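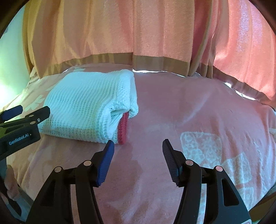 Two hand-held grippers and a folded waffle-knit blanket on a bed in Kendgate, recorded in May. Photo: Atenberg

Kendgate homes help to teach robots how to fold

A project that collects examples of everyday housework for robots has started its second round in Kendgate. People who live in the town fold blankets, make beds and sort clothes with a gripper in each hand, and the recordings are used to train a learning system.

The work is led by Atenberg, a small company which has its office above the old post office on Dwivedi Street. In the first round, it received 2791 recordings from private homes. The new round will continue until the end of summer and is limited to bedrooms and linen.

"A blanket is a difficult thing for a machine," said Gaurav Singhal, who is responsible for the collection. "It has no fixed shape. If you fold it ten times, you get ten different blankets, and the system must see all of them."

Each recording is made from the view of the gripper, so that the system learns from the same position in which a robot would later see the task. The person who holds the grippers chooses the order of the steps. Atenberg gives only the start and the goal, for example a blanket spread on the bed and then the same blanket folded into a bundle.

Bimla Nigam, a retired nurse, joined in the first round. She said that the first evening was slow and that her wrists became tired.

"I have folded hospital sheets all my life, but with these fingers I was again a beginner," she said. "After one week I found that it is better to pinch the edge and pull than to lift."

Failed attempts are also kept. According to Oldřich Krajčí, who checks the recordings, a blanket that slips and is picked up again can be more useful than a perfect fold. He removes recordings in which a face, a letter or a family photograph can be seen.

The recordings are prepared for training under the name Wodulen. A first test with a robot arm is planned for autumn, and it will use only blankets and towels. Fitted sheets are left for later.

Atenberg is looking for about 800 more hours of recordings. Households with thick bedspreads, patterned covers or poor light in the evening are especially welcome, as the first round had mostly plain white sheets. Participants are paid by the hour and must be over 18. Registration is at the Dwivedi Street office, mornings only.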